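Module 4 handout: site visit, Garkham automation lab
Prepared by Mercy Kaijage. Read before the Wednesday session.

The first demonstration of the open day was a tabletop pick-and-place cell, shown to us by Mathis Caron. The task definition is short: one green block, one wooden bowl, one arm with a parallel gripper. The block is to end up in the bowl.
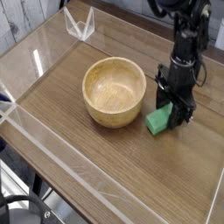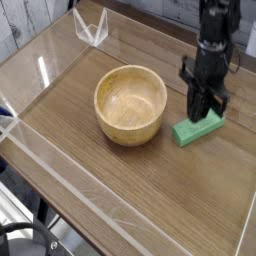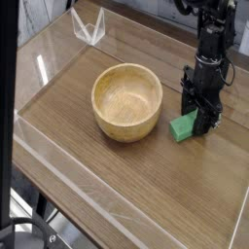 Gripper closed on the block in the three views so far; fingers open in the next one.
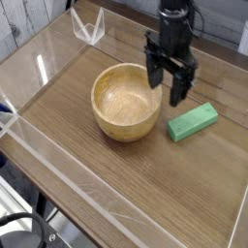
**4.1 Terms used at the visit**

- *Episode*: one complete attempt, from the start pose to release or timeout.
- *Approach*: motion of the open gripper toward the object.
- *Grasp*: finger closure until the commanded width or force limit is reached.
- *Clearance*: vertical distance between the lowest point of the held object and the highest obstacle on its path. In this task the obstacle is the bowl rim.

**4.2 Grasp position**

A long block can be held at its middle or near one end. An off-center grasp puts a moment on the finger pads equal to the weight times the distance from the grasp to the center of mass. For a light block this is small, but the overhang matters for clearance: the free end may sag or strike the rim first. Plan the lift height from the free end.

**4.3 Figures given by the lab**

The Zemidby task set holds 3319 episodes, of which 400 are bowl tasks. Of those, 300 were set aside for training and the rest for testing. Episodes stop at 1000 control steps whether or not the block has been released.

**4.4 Exercises**

1. Write the task as a state machine with no more than six states. Include a failed grasp.
2. Derive the minimum lift height for a block of length L held at distance d from one end and tilted by angle θ. State your assumptions.
3. A timeout and a dropped block are both logged as failures. Propose a log format that separates them.

Bring exercise 2 on paper. The Shirima notes, section 3, cover the geometry.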